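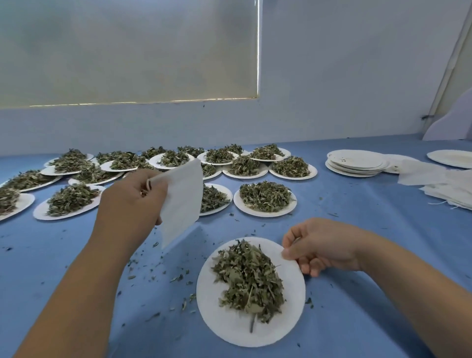 Print this page | E-mail this article

The students who teach a machine to wrap a portion of herbs

01/04/2022

Ingeborg Wyss did not plan to spend her last school year with dried leaves. "I signed up for programming," she says. "In the first month we wrote almost no code. We worked with our hands."

Her club at the Poldale school prepares a project with the name Irnora. The goal is a small robot that wraps a portion of herbs in cloth. Before the robot can learn it, the students must do the work themselves and record each step.

"Cloth is difficult," explains Domenica Prantl, the teacher who leads the club. "A box has always the same shape. A sheet of cloth has a new shape each time you lift it." Her students have collected 369 recordings until now. They want 1,000 before August.

Wyss likes the thin cloth least. "It sticks to the next one, and then you have two in your fingers — a gripper will have the same problem." The leaves also break easily, and cleaning the table takes 20 minutes.

Is it boring? She thinks for a moment. "After one hour, yes. But I now see how many small decisions my thumb makes."

Subscribe to our newsletter. You can unsubscribe at any time.

Related items
Hakolura opens its workshop to school clubs
Line-following contest: the rules
Radulović lends motors to beginners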